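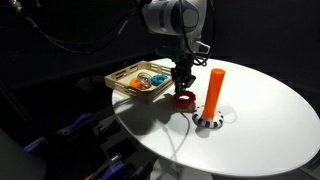

Henryk Bednarek回复：先别急着拆天窗。半夜自己开窗，十有八九跟电机没关系，电机坏了一般是不动，或者走一半停住。麻烦把控制盒的型号、墙上开关到控制盒的走线方式发上来，再说一下它开的时候家里还有什么电器在动作。雨感器先拔掉观察一晚，拔之前记住接线颜色。

工单号：3259
项目：Wevari住宅，顶层阁楼改造
设备：Kistillow电动天窗，北坡两樘；Prisum控制盒一个，装在楼梯上方的检修口里
状态：已解决，留观察

问题描述

太好了，这么快就有人回！我把情况重新理一遍，前面提交的时候写得太急。

房子是老房子的顶层，原来的吊顶拆掉以后，后半间一直通到屋脊，楼梯上来正对着北坡的两樘天窗，白天光线好得不得了，我到现在每次上楼还要抬头看一眼。施工是Nowicki做的，木工和防水都没得挑，交付以后下过几场大雨，窗框四周干干爽爽。

毛病出在电动那一块。靠楼梯的那樘（下面都叫A窗）会自己打开。第一次是夜里，我以为是家里人忘了关，爬上去按了关闭，回去睡觉。第二次又是夜里，开到一半停住。靠书桌的那樘（B窗）从来没有过。

控制盒是带定时通风的那种，我查过，定时通风是关着的，室温联动也是关着的。雨感器工作正常，喷壶喷一下，窗就关，反应特别快！

排查记录

第一步，拔雨感器。

照Henryk说的，先给端子拍照，再断电拔线，把接口按说明书短接。当晚A窗照样开了一次。雨感器排除。说实话我有点高兴，因为雨感器装在屋面上，真要换它得约人上屋顶。

第二步，恢复出厂设置。

长按控制盒侧面的复位键，等指示灯闪完，两樘窗重新走了一遍全行程学习。学习过程很顺利，A窗和B窗的开合声音听起来一模一样，链条也没有卡顿。遥控器重新配对，旧的配对记录全部清空。做这一步是想排除邻居家有同款遥控器的可能，我们这排房子好几家都在改阁楼。

结果：傍晚上楼开灯的时候，A窗当着我的面开了。这一下可把我乐坏了，终于亲眼看到了！之前都是事后发现，根本不知道该从哪里查。

第三步，跟灯较劲。

楼梯灯是双控的，楼下一个开关，楼上一个开关。我站在楼下反复开关，让家里人在上面盯着窗。连着按了32次，A窗动了2次，B窗一次没动。次数不多，可是每次都是灯的开关动作之后紧跟着发生的，这个规律我认为很可靠。

夜里那几回也就对上了：家里有人起夜，走楼梯，开灯。

Pierina Lo Presti回复：这个线索非常好。请在检修口里看一下，A窗的手动开关线和楼梯灯的双控线是不是穿在同一根管里。Prisum控制盒的手动输入是低压信号，输入端阻抗很高，线一长，旁边又有强电，断开状态下线上也能感应出电压来。双控线拨动的瞬间有尖峰，控制盒可能当成有人按了一下开窗键。另外强电和弱电同管敷设本来就不合规范，无论是不是病根都要改。检修前请把照明回路和天窗回路都断掉，强电那边找持证电工动手。

第四步，看管线。

断电，验电，开检修口。Pierina说中了，一字不差！

A窗的手动开关装在楼梯口的墙上，从那里到控制盒的线走的就是楼梯灯的管，进管之后跟双控线贴着一路上去，中间拐了两个弯。卷尺量下来，同管的这一段长11米。B窗的开关在书桌旁边，从另一面墙直接上屋脊，周围没有别的线，难怪它一直老老实实。

翻了一下当初的施工图，图上A窗开关是单独一根管的，位置在门套的另一侧。后来楼梯口那道墙挪过，为了给扶手让地方，门套跟着改了，那根管大概就是这个时候没了着落，线就近塞进了灯管。我把图和现场照片一起发给了Nowicki，对方当天就回了，说会派电工过来重新走线，没有推来推去，这一点要夸一下。 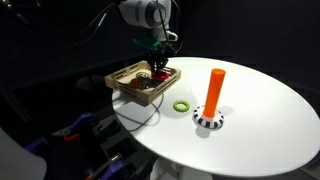

第五步，临时办法。

电工来之前总得睡觉吧。我把A窗的手动开关线在控制盒一端摘下来，两个线头分别用绝缘端子包好，标签写上“A手动”，塞回盒边。这样墙上的开关暂时没用，遥控器照常能用。

恢复供电以后又跟灯较劲一轮，还是按32次，A窗纹丝不动。晚上也没开。问题范围到这里就锁死在那根信号线上了，特别痛快！

顺便测了一下：线摘下来以后，用万用表量线头两端，灯关着的时候读数很低，灯一开就往上跳，再关又掉下来。Henryk在后面的回复里提醒，普通万用表内阻高，量感应电压只能看个趋势，别拿读数当真，所以具体数值我就不写了。

第六步，改线。

电工上午到的，活儿比我想象的干净得多。新管从楼梯口开关底盒往左，贴着新砌的那道墙的踢脚线上方开槽，绕过门套，再从储物柜背后上到检修口。储物柜是Nowicki现场做的，背板可以整块取下来，这回可算体现出好处了，一块石膏板都没动。

线换成带屏蔽层的双绞线，屏蔽层只在控制盒一端接，开关那端剪齐包好，不接。旧线从灯管里抽出来，抽的时候在拐弯处卡了一下，退回去一点再拉就出来了，外皮没有破损，双控线也检查过，没有刮伤。

最后按Pierina的建议，请电工在A窗手动输入端并了一只Prisum说明书附录里列的终端电阻。她说线已经分开了，不加多半也没事，加上更稳妥。B窗那路没加，保持原样。

验证

上电，重新学习行程，两樘窗开合到位。
墙上开关：A窗开、停、关都正常，手感跟以前一样。
雨感器接回原位，喷壶测试，两樘都关。
楼梯灯双控反复拨动，楼上楼下各拨一轮，A窗没有动作。
油烟机、洗衣机同时开着再拨一轮，没有动作。

之后住到现在，A窗没再自己开过。七月里有一夜风很大，我特意起来看了，两樘都关得严严实实。

Henryk Bednarek回复：处理得很完整，谢谢把每一步都写下来。补充一点，屏蔽层单端接的做法请在检修口里贴个标签写清楚，以后换人检修的时候容易顺手把另一端也接上。工单我先转为“已解决”，保留观察期，有复发直接在本单下面跟帖，不用新开。

我的回复：标签已经贴了！用防水的标签纸打的，贴在盒盖内侧，旁边还夹了一张改过以后的走线草图，画得不好看，但是拐弯的位置和离地高度都标了。

再给以后遇到同样问题的朋友留几句。改造过程中墙体挪过位置的，电动天窗、电动遮阳帘的控制线一定要在封板之前再对一次图，灯管里多出一根颜色不一样的细线，当场就能看出来。我们家封板前拍过一整套照片，可惜楼梯口那个角正好被一摞石膏板挡着。另外，开关旁边贴张纸，让家里每个人碰到天窗自己动的时候写下时间和刚才在干什么。我前面走的弯路，多半是因为每次都只顾着关窗，没去想一分钟以前谁按了什么。

还有一件跟本单无关的小事想请教：B窗的遮光帘放到底以后，右侧比左侧略微高一点点，白天有一条细细的亮边。不影响用，就是躺在下面看久了会盯着它。

Pierina Lo Presti回复：遮光帘两侧不齐，先把帘子完全收起，再连续放到底，重复几遍，绳张力自己会找平。如果还有差别，右侧导轨底部有一颗调节螺丝，一次拧四分之一圈，拧完收放一遍再看，别一口气拧到底。

我的回复：收放几遍之后亮边窄了，螺丝还没动。周末家里有客人要住阁楼，等他们走了我再搬梯子上去慢慢调，调好了在这里更新。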